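# Black cloth backdrop for a small demo table - creasing, clips, letters

**tarn_ossuary**

Small enclosed table, one side-lit corner, used for tabletop product clips. Backdrop is a black fabric bought as a remnant, 392 cm wide before hemming, draped across the back and both sides. Top edge is held by four small clips. Letters go on the cloth in two rows.

Two problems. First, the cloth hangs in folds and every fold shows once the overhead light is up. Second, the heavier letters in the lower row creep down over a day or so. I put them on with Burico removable dots, one dot per letter.

Ironing made little difference. What do people do short of buying a rigid panel?

**Pellmell_26**

One dot per letter is the second problem. Use three, in a triangle, and press against a board held behind the cloth. The adhesive needs something stiff to be pressed against or it only grabs the top of the weave.

For the first: four clips is too few at that width. The fabric sags between them and the sag becomes a fold lower down. I run 14 on a cloth narrower than yours.

**quoinwork**

Disagree on the clips. More clips along the top fixes the scallop at the top and nothing else. Vertical folds come from excess width. Either trim the cloth or tension the bottom. A length of Lecomte curtain weight in the hem costs very little and takes ten minutes to sew in.

**Pellmell_26**

He has a table in front of it. Bottom hem isn't visible and may be bunched on the tabletop, in which case a weight does nothing. Which is it, OP?

**tarn_ossuary**

Cloth goes down behind the table on the back run. Sides are less tidy, there's a gap at the upper left where the wall shows in the corner. Current state:

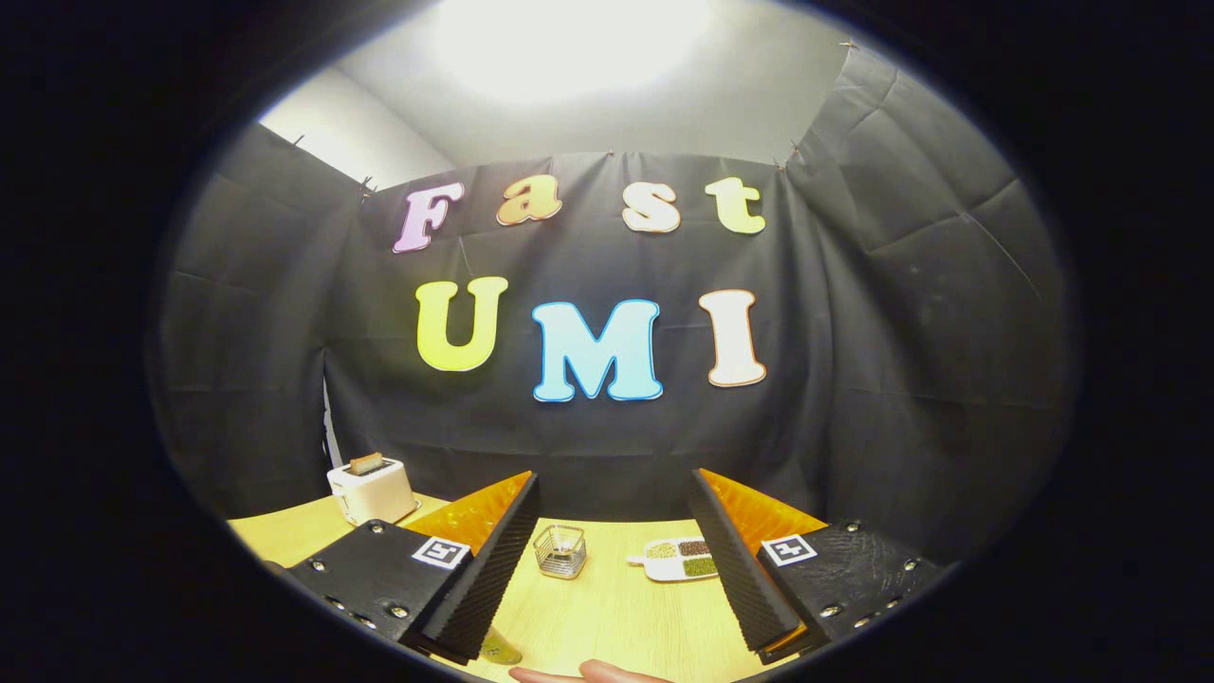

**saltglaze** I would leave the folds alone and deal with the light. It's too high and too central. Light hitting draped cloth from above rakes down it and every crease gets a bright side and a dark side. Bring it forward over the table and put diffusion on it. Black cloth wants less light, and the objects on the table want more, so separate the two.

Also close that corner. White wall next to black fabric will pull the exposure every time.

**quoinwork**

Agreed on the corner. Overlap the side panel over the back one by a hand's width and put one clip through both.

Still say tension first. Moving the light hides the creases from one angle. Change the angle and they come back.

**saltglaze**

It's a tabletop setup. How many angles is he going to use?

**tarn_ossuary**

Several. Handheld, close in, moving left to right along the table.

**quoinwork**

Then tension.

**Pellmell_26**

What is the fabric? If it's polyester satin or anything with a sheen, neither of you will win. Cisex sells a brushed cotton in black, 26 a roll when I last bought it, and it soaks up light far better than the shiny stuff. Crease memory is worse, so it has to be stored rolled.

**tarn_ossuary**

No label on the remnant. Slight sheen under a flashlight, so probably a synthetic blend.

Tried since last post:

- steamed in place instead of ironing flat, noticeably better on the back run
- M taken off and reset with three dots against a board, waiting to see if it moves
- corner overlapped and clipped as described

Not tried: hem weight, new fabric, moving the light. The light is fixed to the ceiling and I'd need a separate stand.

**grommet_nadir**

Different view on the letters. Dots are wrong for cloth altogether. Gandau makes a hook tape strip that grips brushed fabric directly, no glue on the cloth side. You can shift a letter by a few millimeters until the row is level. Does not hold on satin, so it depends on the fabric question above. My test piece has gone on and off since May with no visible wear.

**Pellmell_26**

Hook tape fuzzes the nap. After a few moves you get a pale patch wherever a letter used to be. Fine if the layout never changes.

**grommet_nadir**

Not seen it on mine. Cheaper cloth, maybe.

**tarn_ossuary**

Layout doesn't change much. Ordering the brushed cotton and a pack of the tape, plus ten more clips. Will trim the width before hanging and add the hem weight on the back run only. The reset M has held overnight on three dots, so that much is settled for the old cloth.

**quoinwork**

Wash the cotton before you trim it. It shrinks.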